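3. Materials and Coding

3.1 Video sample

The sample was built from short videos with overt patriotic content that had been shared through three entertainment blogs. We searched the archives of each blog for posts in which a video was embedded and the title or first paragraph used the words "patriotic," "America," "freedom," or "flag." The search was closed in August 2018 and returned 643 posts. After duplicates, dead links, and paid advertisements were removed, 121 videos remained.

Clips with no national content were kept as a separate neutral set and used in the rating task described in Section 3.3.

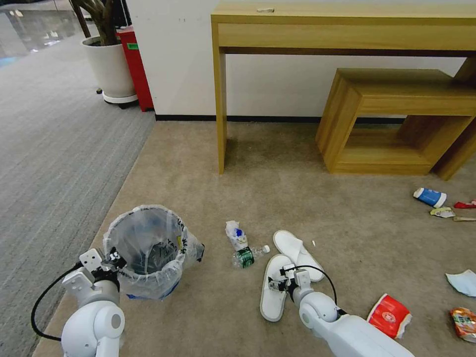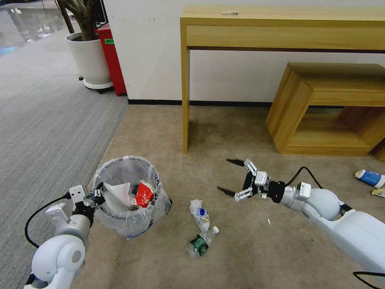
Figure 2. Two stills. Both show a trash bin on a carpeted floor and two white robot arms.

3.2 Coding scheme

Each video was coded for setting, music, speaker, and tone. Setting was recorded as home, street, sports venue, military site, or other. Music was recorded as anthem, country, rock, orchestral, or none, and where a video used more than one type we took the one with the longest running time. The speaker category covered private persons, performers, elected officials, and members of the armed forces. Videos with no speech were left blank on this item.

Tone was the hardest item to code. Many of the videos can be taken as sincere or as parody, and the blog post around them often does not settle the matter. A man singing in his yard in a flag shirt may mean every word, while the post that links to him treats him as a joke. We therefore coded the tone of the video and the tone of the post separately. Both were scored from 1 (fully mocking) to 7 (fully sincere).

Two coders, Gumaro Carrillo and Birsen Baysal, worked through the full sample on their own. Neither saw the other's scores until the work was done. They had trained on 21 videos taken from a fourth blog, which are not part of the results. Differences of one point on the tone scale were averaged, and larger differences were settled by discussion. Most of the larger differences came from homemade music videos.

3.3 Rating task

Raters were recruited in two towns, Lendisham and Gorville, through notices at public libraries. Each rater watched a mix of patriotic and neutral clips in random order, with the sound on and without the blog text. After each clip they marked how proud, amused, annoyed, or bored they felt. Raters who had seen a clip before were asked to say so, and their scores for that clip were dropped.

The Gorville sessions were held in October, after a change in the room booking. The same clips and answer sheets were used in both towns.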